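Plorka 料箱拣选工作站 产品介绍

首页 > 设备 > 拣选与分装 > Plorka
页面更新:11/7/23

大家好,这一页是我自己写的,不是从宣传册上抄下来的(宣传册在页面最下面,想看参数表的可以直接往下拉)。我在 Brorkbridge 做现场支持,平时的工作就是把 Plorka 装到别人的车间里,然后陪着那边的班组把头几个星期熬过去。所以我写的东西可能有点啰嗦,但都是在现场天天碰到的事。

先说 Plorka 是干什么的。简单讲,就是从料箱里一件一件往外拿东西,而且箱子里的东西可以不一样:软的、硬的、透明的、带包装的,混在一起也行。很多做耗材配送的客户,最头疼的就是这种箱子。整箱同一种货早就有办法了,混装的一直靠人弯着腰去掏。我自己也掏过两天,第二天晚上洗头胳膊都抬不起来!

整套设备包括机械臂、夹具、工作台面、控制柜,还有我们自己的调度软件 Prukeck。料箱可以用客户现有的,只要箱壁不太高,夹具能伸到底就行。旧箱子、有划痕的箱子都可以,不用为了上设备把箱子全换一遍,这一点采购的朋友一般听了都很高兴。

关于夹具,我得多说几句,问的人实在太多了。标准夹具比较窄,专门为了能贴着箱壁往下探。箱角里的东西最难拿,人手伸进去都要歪着手腕,宽夹具根本进不去。线缆和软管走在臂的外侧,用扎带固定,留出的余量要够手腕转动。我装机的时候在这上面花的时间比装机械臂本身还多,线留短了会扯,留长了会刮箱沿,得一点一点试。

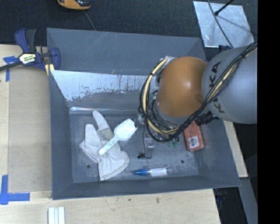
装好之后的头一个星期,我一般不让客户追速度。先让班组的人自己往箱子里放东西,想怎么放就怎么放,叠着放、斜着放、塞到边上都行,然后看哪些拿得顺,哪些拿不顺。这一步特别有意思,老员工比我们会出难题多了,他们知道平时到货的箱子乱成什么样。拿不顺的品类记到 Prukeck 里,系统会把它们分出来交给人处理,过一阵子再回头调。

下面讲讲大家最关心的,人怎么办。

Peixoto 分装中心是去年上的 Plorka,装了 2 台,在库品类 3045 种,到今年 July 加到了 3484 种。上设备之前,分拣区每班 4 个人,都是站着掏箱子。现在还是这 4 个人,干的活变了:有人专门看异常件,有人管补箱,有人做出货前的复核,岗位之间轮着来。有位大姐跟我说,她最大的感受是下班以后腰不酸了。不过她也抱怨过,说刚开始盯屏幕比掏箱子还累,提示音一响心里就一紧。后来我们把提示音改柔和了,还加了一个“稍后处理”的按钮,她说这下好多了。

也有人不太习惯,这个我不想瞒着。以前一个人守一个箱子,快慢自己掌握,想喝口水就喝口水。现在机器一直在动,人会不自觉地跟着它的节奏走。所以我每次都建议主管,在 Prukeck 里把休息时段设进去,到点让工作站自己停。听着是小事,可是开和不开,车间里的气氛差别真的很大!

另外,原来掏箱子掏得最快的那几位,往往是后来调设备调得最好的。他们知道手套要捏哪一头,软包装从哪边提不会滑。我强烈建议把这几位安排进前期培训,别只派工程部的人来听课。

培训内容我也列一下:

开关机和急停
更换夹具指
补箱和箱位核对
异常件的处理与登记
Prukeck 班次设置和休息时段

急停这一项每个人都要亲手按过才算通过,光看别人按不算。

安装前需要准备的东西不多。台面要平,要结实,木台面也可以,前提是螺丝能吃得住。料箱的位置要能重复放准,最好有夹具或者定位块;试装阶段先在台面上贴胶带做记号,我们也常这么干,便宜又好改。电源和气源的要求写在安装手册里,按地区选对应的版本就行。

保养方面,夹具指属于易损件,建议手边常备一套。线缆捆扎处每次换班看一眼,扎带松了就换新的。箱子里掉的碎屑记得清,尤其是有纸屑、包装碎片的时候。

价格我这边报不了,配置不一样差得挺多,请用页面上的表单联系销售。如果想先试试自己的货,可以寄一箱样品过来,越乱越好,别特意整理!收到以后我们会在测试台上跑一遍,把拿得起来的和拿不起来的都列成清单发给您。

相关下载:Plorka 参数表 / 安装手册 / Prukeck 班组快速指南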